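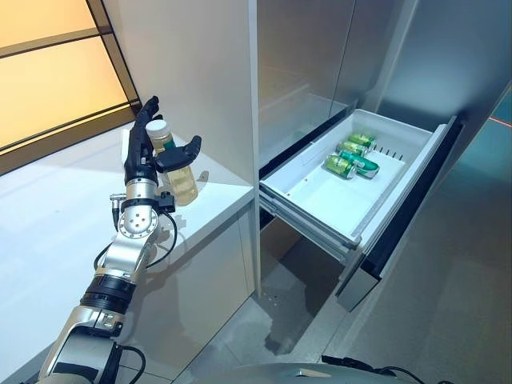 1. Purpose

The project looked at how the white kitchen in the Olden unit could be laid out so that liquids in clear jars move between countertop and refrigerator with few steps. Authors: Lindsay Pearce and Tane Rutherford. Draft submitted 24 October 2023.

2. Layout

The counter is white with a smooth, glossy surface. A tall white panel separates it from the stainless steel refrigerator. The panel limits elbow room on the fridge side, so the proposed set-down zone begins 200 mm to the left of it. Cabinet fronts under the counter are also white and were left unchanged.

3. Containers

Screw-on lids were specified throughout. Clear plastic was preferred to glass for weight, and it allows the fill level to be read without opening the jar. Labels go near the neck, where a hand around the body does not cover them. Jars are stored upright, with 30 mm of clearance above the lid.

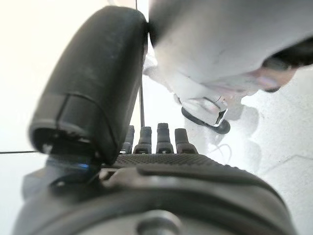 4. Limitations

Only 2 layouts were compared. Glare off the counter was noted in July but not measured. Shelf heights inside the refrigerator were taken from the Lamirent data sheet and still need checking on site.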